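Vamari households to get revised water tariff from December

Households in Vamari will move to a two-band water tariff in December, after the town's supply company, Ollura Water, completed a review of its metered connections.

Under the new arrangement the first 8 cubic metres used in a month will be charged at the existing rate. Consumption above that level will be charged at a higher rate, to be printed on the back of each bill. The fixed monthly charge is unchanged.

The review covered 1,131 domestic connections on the Magesa and Prukeck lines. Meters on both lines were read at the start and end of the billing period and the results compared with the volume leaving the Magesa reservoir. Ollura said the difference was larger on the Prukeck line, where much of the pipework is older and several joints are due for replacement. 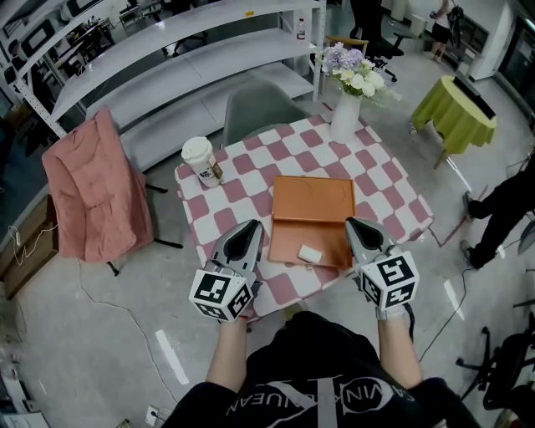

Obadia Mugo, network manager at Ollura, said most homes would see no change in their bills. "The lower band was set to cover ordinary domestic use, meaning cooking, washing and cleaning," he said. "Customers who go over it regularly should first check for a leak between the meter and the house."

To check for a leak, customers are advised to close all taps, note the meter reading and read it again after 2 hours. If the figure has moved, the fault is on the customer's side of the meter and should be repaired by a plumber. Leaks on the street side should be reported to the Ollura office, which is open until 4 pm.

Shared connections will be treated differently. Where several homes draw from one meter, the lower band will be multiplied by the number of registered homes. Kerubo Nyaga, who handles customer accounts, said landlords must register each home before the new tariff starts, and that forms received afterwards would be applied from the following bill.

Work to replace 200 metres of pipe on the Prukeck line will begin once the materials have been delivered. Supply will be interrupted in the mornings while the new section is connected, and notices will be delivered to the homes affected.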